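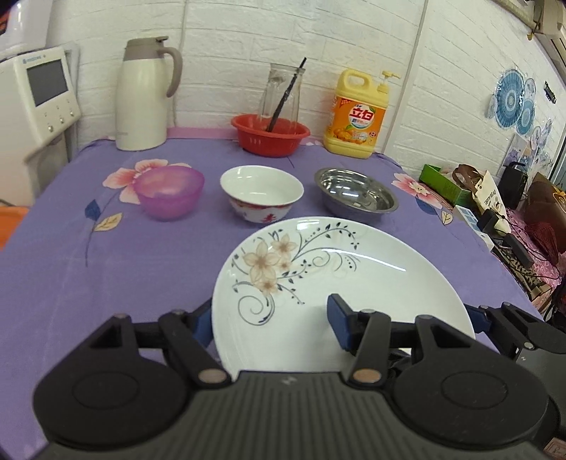

Kostinthorpe, Feb 26, 2019

Visit day for the Lougher people. Njoroge Lyimo and I ran the table, Nerys Ellis spoke with the guests and wrote their questions.

We kept the flowered tablecloth and the white plate with the lily pattern for the hand-held gripper. The plate lies flat, so the blue pads must come to its rim from both sides. I explained that with Urko we record the hand of a person first, and the arm learns later from these recordings. One guest asked why the fingers have so many links. Njoroge answered this better than I can, I should ask him to write it down.

Session 545 is the one from today. Guests tried the gripper in groups of two. Most of them squeezed too early, before the pads were level with the plate. In January we saw the same with our own new people.

Remarks for next time:
The shine on the right half of the plate is strong. Try the lamp lower, or a matte plate also.
The steel basin reflects the room. Nerys wants to keep it, I would move it to the Plekia test.
Bowls behind the plate are good, guests understood at once that it is a home task.
Four guests want the recordings format. Send them the short note, not the long one.

Still open: who brings back the second handle from Lougher.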